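Desk diary, August. Entered at 7 p.m.

The Flurenus fund committee met by telephone this morning to review its technical position. Allamon shares closed yesterday below their 50-day moving average, the first such close in 3 months, and the members were asked whether the holding should be reduced. It was resolved to keep the position at its present weight until the weekly figures are available.
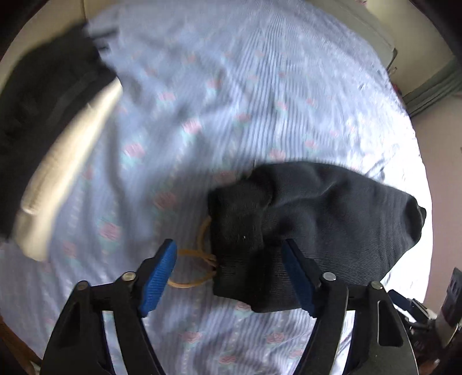 Mr Hatem Filali dissented and asked that his dissent be recorded. In his view the volume behind the decline was too heavy to be set aside, and the low set in autumn offers little support now that it has been tested twice. I have entered his remarks in full in the minutes, together with his chart of relative strength against the broader resources index.

The Sembiring order was amended after lunch. The limit now stands at 80 cents, good until cancelled, and the broker has confirmed it in writing.

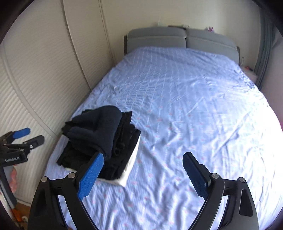
Does a close beneath the moving average oblige the fund to sell?
The mandate requires a review within three trading days of such a close, and leaves the decision itself to the members.

The Wirncombe note was received late in the afternoon. It favours defensive holdings through to the end of the quarter and regards the recent rally in small industrials as corrective. I found the argument on market breadth persuasive - the section on seasonal patterns less so, as it relies on a very short run of years.
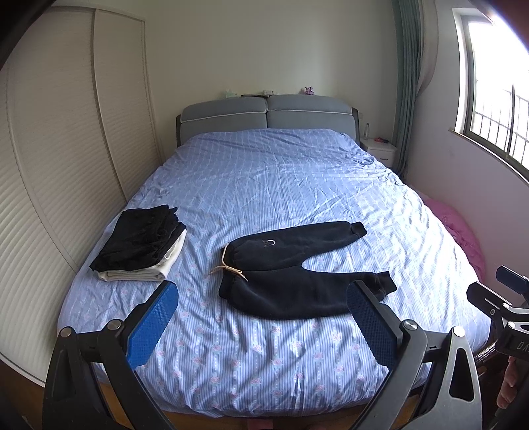 A copy has been forwarded to Mr Filali, who has undertaken to reply before the next call. The cheque for the annual data subscription remains unsigned and is to be brought forward tomorrow. Weekly charts to be printed at the larger size, with the averages labelled.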